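Questions about the Hivside key and jewellery stand

What is the Hivside?
It is a small table stand for keys, bag charms, necklaces and anything else that hangs from a loop or ring. It has an oval tray with a raised rim, a single post and a crossbar with pegs underneath. We sell it in the Vistby shop and online, as item 334.

How many pegs does it have?
Four, two on each side of the post. They point downwards from the bar, so you hook things on from below. If you want to hang something over the top of the bar as well, you can, but it may slide.

What can I keep in the tray?
Coins, earrings, a watch, spare clips, lip balm. The tray is shallow, so things like a full purse will stick out over the rim. Most people keep the items they use every day on the pegs and the odds and ends in the tray.

Where should I put it?
Any flat surface near the door or by a mirror will do. Leave room in front so that you can reach the pegs without knocking the post. It is easier to load a stand that is empty and set square to the table, with the things you want to hang laid out beside it. A key clip and a small plush charm are a good start. 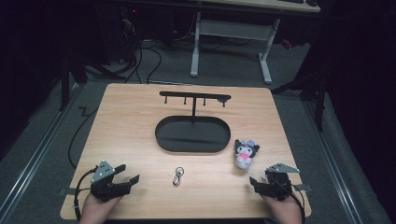
Will it hold a plush charm?
Yes, if the charm has its own loop or is on a ring or clip. A soft toy without one can sit in the tray or next to the stand. Put heavier charms on the two inner pegs, close to the post.

How much weight can it take?
We suggest no more than 558 grams on the whole bar, spread over both sides. A large bunch of keys on one end peg and nothing on the other will make the stand lean.

My split ring won't go over the peg. What can I do?
Small rings can be a tight fit. Use a clip or a short loop of ribbon between the ring and the peg. The Irkik loops, sold in packs of 20, fit all our stands.

Does it need putting together?
The post screws into the tray and the bar fits on top. No tools needed. Turn the post until it stops and then line the bar up with the long side of the tray.

How do I clean it?
Wipe with a soft, dry cloth. Matte black shows dust and fingermarks, so a quick wipe now and then helps. Please don't use scouring cream.

Is the Montoya the same thing?
No. The Montoya is the taller stand with two bars, made for long necklaces. Parts can't be swapped between the two.

Can I return it?
You have 11 days from delivery. Write to Hafþór Snorradóttir at the Vistby shop with your order number and we will send a label.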